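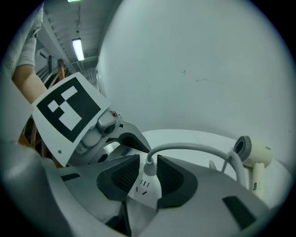

29 de maio de 2019

Bancada do secador reorganizada esta manhã. Registo aqui o que ficou feito, para não ter de reconstituir tudo em julho, quando o material voltar a mudar de sala.

Ponto de partida: o secador creme tem cabo grosso, cinzento-claro, pouco flexível. Ligado à tomada de parede, o cabo atravessava a passagem e ficava esticado à altura do joelho. A extensão branca resolve a distância. Passou para cima do tampo e o secador liga na ponta dela. O cabo sai da ficha para cima, faz um arco e desce até ao secador. O arco não me agrada. Ocupa espaço em altura e apanha a manga de quem estende o braço para o outro lado. A alternativa seria enrolar o excesso e apertá-lo com velcro, mas um cabo de secador em carga não deve trabalhar enrolado, e o isolamento junto à ficha já levou torções suficientes em anos anteriores. Fica o arco.

Secador de pé, sobre o punho, bocal orientado para cima e para o lado da extensão. Experimentei deitá-lo. Deitado rebola, por causa da secção redonda do corpo, e acaba sempre com a entrada de ar contra o tampo. De pé aguenta-se, desde que o cabo não puxe. Ensaio simples: empurrar a extensão dois dedos para cada lado e ver se o punho roda. Para a esquerda rodou, para a direita não. Deixei a extensão encostada ao limite direito do que me pareceu aceitável e marquei a posição no tampo a lápis.

Verificação da extensão. Aceita fichas de dois e de três pinos. Ficha do secador metida até ao fundo, sem folga ao abanar. As restantes posições ficam livres enquanto o secador estiver ligado. A regra já vinha da sala antiga e mantém-se: um aparelho de aquecimento por extensão, sem companhia. O aquecedor pequeno da Arkberg continua na parede.

Medi o comprimento útil do cabo desde a ficha até ao ponto em que o punho começa a inclinar: 42 cm em linha reta sobre o tampo, com o arco montado. Sem arco chega mais longe, mas aí o esforço vai todo para a ficha. Anotado na folha da bancada, linha 7.

Secagem das etiquetas: adiada. A cola da Hirenlow pede ar morno a distância constante e ainda não tenho suporte para o secador. Segurá-lo à mão durante uma série completa dá resultados desiguais, já se viu no lote anterior, em que as etiquetas do fim enrolaram nos cantos e as do princípio ficaram por colar. Faltam 1.000 etiquetas. Não vale a pena começar sem suporte. Pensei em aproveitar uma peça da estante de madeira, a que tem as réguas inclinadas, mas os apoios são curvos e desmontar um lado obrigava a desmontar o outro. Desisti. Procurar antes um grampo de bancada com mandíbula forrada, abertura suficiente para o punho e sem tapar o botão.

Iluminação: as lâmpadas fluorescentes chegam para montar e limpar. Para inspecionar cola não chegam, porque o tampo branco devolve a luz e a película transparente deixa de se distinguir. Pôr um cartão escuro debaixo da peça. Testado com uma pasta de arquivo velha, funciona, mas a superfície tem grão a mais e marca a cola fresca. Comprar cartolina lisa.

Limpeza do tampo feita com pano húmido antes de ligar qualquer coisa, depois pano seco, depois espera de 7 minutos. A marca a lápis sobreviveu ao pano seco. Ao húmido não deve sobreviver, portanto na próxima limpeza substituir por fita.

Caixa da Inura aberta ao fim da manhã. Vinha a fita e vinham as abraçadeiras, faltavam os pés de borracha para a extensão. Sem eles a extensão desliza quando se retira a ficha só com uma mão. Até chegarem, segurar o corpo com a outra mão e puxar na direção da tomada, nunca de lado e nunca pelo cabo. Reclamação enviada depois de almoço, ainda sem resposta.

Pendente para amanhã:
Grampo para o punho.
Cartolina escura, lisa.
Fita no lugar da marca a lápis.
Repetir o ensaio de inclinação com a fita posta e atualizar a linha 7 se o valor mudar.
Desligar a ficha antes de sair. Hoje está desligada, confirmei ao fechar a porta.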